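05/10/2023
By Emília Paulík

Teleoperation group: fridge and table tasks

The group at Urnel has finished moving its household tasks from kinesthetic teaching to remote control. Under the old method an operator stood beside the arm, put it into gravity compensation and pushed it through the motion by hand. This gave clean joint trajectories and poor camera data, as the operator's sleeve or shoulder was in view for much of every recording. A policy trained on those recordings learned to expect a sleeve. Under the new method the operator sits at a desk behind a partition, wears a headset that shows the view from the robot's head, and moves a pair of handheld controllers. The arm follows the wrist pose, and the trigger sets how far the gripper closes.

Þröstur Egilsson wrote the control layer. It runs the inverse kinematics at 100 Hz and limits the speed of the hand near the edge of the workspace, where small movements of the controller can otherwise turn into large movements of the elbow. A foot pedal acts as a clutch. With the pedal up, the controllers do nothing, and the operator can bring both hands back to a comfortable position before carrying on. New operators tend to forget the pedal for the first session and end up with their arms stretched straight out in front of them.

The current task is moving bottles between a table and a refrigerator. It was chosen for three properties that the earlier block-stacking work lacked. The contents of a bottle move. The door has to be open and has to stay open while the arm works near it. The target is partly enclosed, so the hand must approach from a limited set of directions.

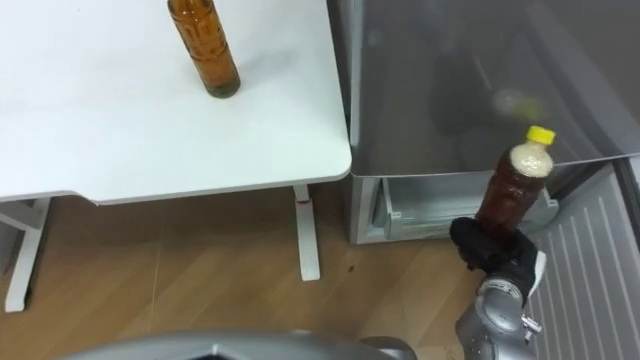 Which method takes longer to record, hand guiding or remote control?

Remote control takes longer for each demonstration, mainly in the last few centimetres before contact, where the operator has no sense of touch and slows down. Less time is lost afterwards, as fewer recordings have to be thrown out for an operator standing in view. On the bottle task the two methods came out close enough that speed was left out of the decision.

Transparent and reflective surfaces remain the main source of error. The depth sensor returns little that is useful from glass, and the reflections in a glass panel shift as the head moves. Bjartur Steinarsdóttir compared policies trained with and without the depth channel and found that the version using colour only was the steadier of the two whenever the hand was working close to glass. Depth has been kept in the recordings and is dropped at training time. It may be of use for the table half of the task, where the surface is plain white and the readings are good.

Fabric on the gripper fingers has been another point of discussion. Bare rubber grips a plastic bottle well but sticks on release, and an operator who opens the hand too quickly can drag the bottle over. Fabric slides more freely and lets go cleanly, at the cost of needing a firmer squeeze to hold the same weight. The operators prefer fabric. It does wear, and the covers are changed every 15 sessions whether or not they look worn, so that friction does not drift over the length of a dataset.

Recording procedure

Each session has 33 demonstrations, followed by a break. The operator starts from a fixed home pose, waits for the tone, carries out the task and returns to home. Recording stops when the pedal is released at the home pose. Failed attempts are kept and labelled by the operator at the time. If the hand misses the bottle and the operator recovers without help, the whole recording counts as a success and is tagged as containing a recovery. These tagged recordings have proved more valuable than their number would suggest. A policy trained only on perfect runs has no idea what to do once it is slightly wrong, and it is slightly wrong on most runs.

Head motion is recorded along with the arms. Hnat Ivanyshyn noticed in May that the operators were leaning in to see past the wrist, and that the policy was copying the lean without getting any benefit from it. The head is now limited to pan and tilt. Operators have found this tiring for low targets, and the neck range may be extended downward before the next round.

Latency between the controllers and the arm is checked before every session with a simple step input. If the reading is outside the limit, the session does not go ahead. Most of the late readings so far were traced to the video encoder and were cured by a restart.

Next round

Two changes are planned. The first is a second bottle position deeper in the refrigerator, which will need the wrist to stay level for longer and will test whether the speed limit is set too low. The second is a trial of force feedback on the trigger, using a small motor unit from the Voker bench. Qiuyue Dong will run the trial with 2 operators and will report grip force at contact with the feedback on and off. If peak force does not drop, the unit goes back to Voker and the triggers stay as they are.

Staff who would like to try an operator session can book through the lab calendar. Training takes one morning – glasses fit under the headset, but bring contacts if you have them. Please do not move the table between sessions. Its position is measured from the floor marks and is written into the log.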